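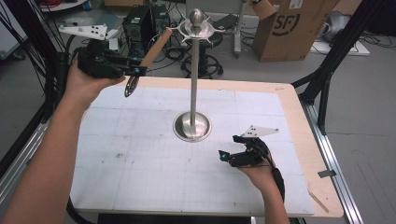 Cavalcanti lança suporte de bancada em aço inoxidável para pendurar utensílios de cozinha

27 de maio de 2020 - A Cavalcanti, marca de artigos para cozinha e mesa, tem a grande alegria de anunciar a chegada do suporte de bancada Prastow, uma peça em aço inoxidável polido pensada para quem cozinha todos os dias e gosta de ter a concha, a escumadeira e a espátula sempre ao alcance da mão, sem precisar abrir e revirar aquela gaveta que todos nós temos em casa e que nunca fecha direito.

O Prastow tem base redonda e abaulada, uma haste vertical fina e, no alto, um disco plano com pequenas pontas em toda a volta, onde se penduram os utensílios pelo furo ou pela argola do cabo. Um puxador arredondado, em forma de bolinha, arremata o conjunto e serve para levar o suporte de um lado para outro da cozinha - do fogão para a pia, por exemplo, ou até para a mesa, nos almoços de domingo em que cada um se serve sozinho.

A ideia nasceu de cartas e mensagens que recebemos ao longo de 15 anos de convivência com os nossos clientes, muitos deles moradores de apartamentos com pouca parede livre e nenhuma vontade de furar azulejo. O desenho ficou a cargo do estúdio Rindham, nosso parceiro de outras coleções, que passou um bom tempo experimentando alturas de haste e formatos de base até chegar à versão que agora apresentamos, com o carinho de quem já a usa na própria cozinha.

A limpeza é simples: pano macio, água morna e detergente neutro, secando bem em seguida para conservar o brilho. Recomendamos distribuir as peças mais pesadas em lados opostos do disco e deixar o suporte sobre uma superfície plana, afastado da chama do fogão.

A primeira produção será de 3.000 unidades, distribuídas em 60 lojas parceiras de todo o país. Quem preferir receber em casa poderá fazer o pedido por telefone ou pela nossa loja virtual, com prazo de 30 dias para troca, bastando guardar a nota e a embalagem. Em dezembro, a família cresce com a linha Susthorpe, de utensílios com cabo de madeira e argola para pendurar, que já está em preparação e da qual daremos notícias com mais calma.

Lojistas interessados em revender o Prastow e jornalistas que desejem receber uma peça para teste podem escrever para a assessoria de imprensa da Cavalcanti.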